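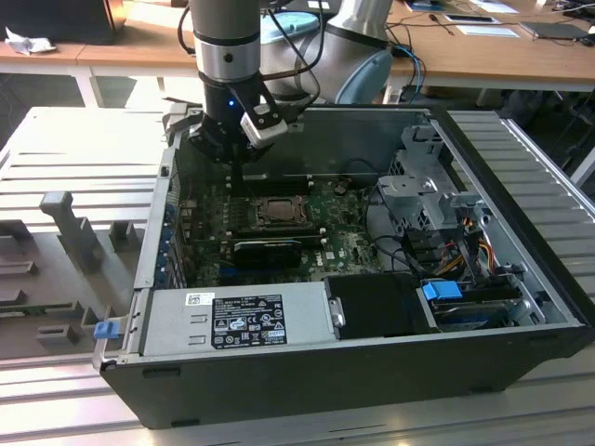

Duvero Thermal Paste, 4 g Syringe

Gray goo for the gap between a processor and its cooler. It goes on gray, it stays gray, and if you do the job properly you won't see it again for years. We have sold it since Otatska stopped making theirs, and we still get mail about that.

The syringe holds 4 grams, enough for nearly 5 ordinary desktop chips, or one if you are the sort of person who frosts it like a cake. A pea-sized blob in the middle is fine. So is a thin X. People have ended friendships over this and the temperatures come out the same.

Comes with a cap (keep it), a plastic spreader (lose it) and two alcohol wipes. Does not conduct electricity, so a stray smear is ugly but harmless. Does not come out of sweaters.

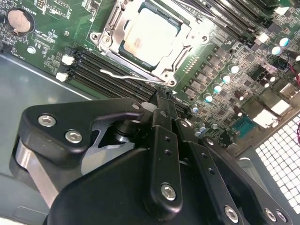
Old paste has to come off first. If the last owner used something that has set like grout, warm the machine up for ten minutes, shut it down, unplug it, and twist the cooler gently before you pull. The wipes will handle one chip. For a stack of office machines, buy the Zirkby cleaner in the 500 ml bottle and a roll of lint-free cloth.

Store it cap down, indoors. An opened syringe is good for a couple of years. After that it separates, and you get a bead of oil followed by chalk.

Also sold as a 350 g tub for repair shops. The tub has no spreader and no wipes, and the lid takes two hands.

Comments

Elif Naz Ertürk
Bought the tub by mistake. I own one computer. Does anyone in town need paste?

pete_k
Better than the Ackah stuff, which ran. Cap cracked on my second syringe, tape works.

moth44
It's the X. It was always the X.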